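Date: 12/12/2022
Subject: Re: [housecare] Window frames: dry pass before wet pass?

On the earlier question:

> We have metal-framed windows in a ground-floor room and the top rail
> collects a gray film within a couple of weeks. I have been washing
> the pane, frame and sill in one go with a spray and a single cloth.
> Result: streaks on the pane, a dirty line where the frame meets the
> wall paint, and grit in the sill corners. Is it worth separating the
> steps, and if so, in which order? Also, is there any point in the
> Prarkirier frame cleaner, or is dish soap enough?

Separate the steps. The film on a top rail is mostly fine dust with a little grease holding it in place. If you spray it first, you make a thin mud, and it runs down to exactly the two places you describe: the wall line and the sill corners. Once it has dried on flat wall paint it is hard to remove without leaving a shiny patch.

The order I have used since October, on 14 windows in the Cledby building:

1. Clear the ledge. Everything comes off, including the small things that seem harmless. Dust falls on them and then gets put back.

2. Dry wipe the top of the frame, one direction only, with a folded cloth. Refold to a clean face at the end of each pass. Do not go back over the rail with the used face.

3. Dry wipe the sides from top to bottom.

4. Vacuum the sill and the corners with a narrow nozzle. A dry paintbrush loosens what the nozzle misses.

5. Damp wipe the frame in the same sequence, cloth wrung out hard. Add 2 ml of dish soap to a liter of lukewarm water. More soap than that needs a rinse, and the rinse is where the streaks come from.

6. Pane last, with a separate cloth and no soap.

The top rail is the part most often skipped or done badly, as it is above eye level and the arm gets tired. Keep the cloth small. A full-size towel hangs down over the pane and drags whatever it has picked up across it.

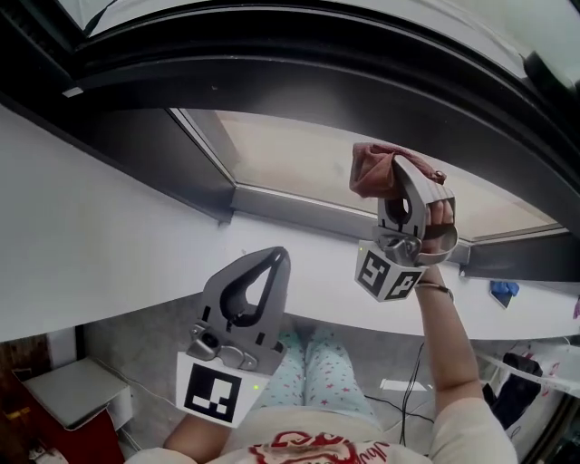
Frerichs: I agree with dry before wet, but I would vacuum before step 2 if the window has been left for a whole season. On a heavy layer the cloth just pushes a ridge of dust along to the end of the rail, and then it drops behind whatever is standing below. I also don't find that one direction matters much if you refold often enough. And I would leave soap off the sill completely if it is bare metal. Plain water, dry it straight away.

Fair point on the heavy layer. My sequence assumes a window that gets done regularly. For one that has been left, a soft brush attachment along the top rail first, then continue from step 2. I would still keep to one direction, mainly so that I know where I stopped when I have to get down and move the step.

On bare metal sills I have used the 2 ml mix without marks, but only because I dry them within a minute. If the sill has any pitting, follow the plain-water advice.

Cloths: I use flat-weave cotton for the dry passes and microfiber for the pane. Colored cotton should be washed separately a few times before it goes anywhere near white paint. Press a damp corner on a sheet of white paper for 30 seconds, and if it leaves a tint, keep it for floors. Microfiber should not be washed with the cotton, as it picks up lint and leaves it on the glass.

Cleaners: I tried the Prarkirier frame cleaner on two of the 14 windows. It cut the film slightly faster than dish soap on the kitchen side, where there is more grease. On the others I could see no difference after drying. It also needs a rinse. I would not buy it for ordinary rooms. The Brilirico cloths that were recommended here last year are fine for the dry pass but too thick to get into the gap between frame and gasket - a cotton cloth over a butter knife, blade blunt and fully covered, does that better.

Wall line: hold a strip of stiff card against the wall while doing the damp wipe on the outer edge of the frame. Change the card when it gets soggy. For the dirty line you already have, try a dry eraser sponge on a hidden bit first. If it changes the sheen there, stop and touch up with paint.

Translucent panes are less fussy than clear ones about streaks but worse about fingerprints if the textured side faces in. Wipe those in circles, then straight down once to finish.

The frame and sill checklist is in the list archive under item 917. Frerichs' note about vacuuming first should probably be added to it. I can do that unless there are objections.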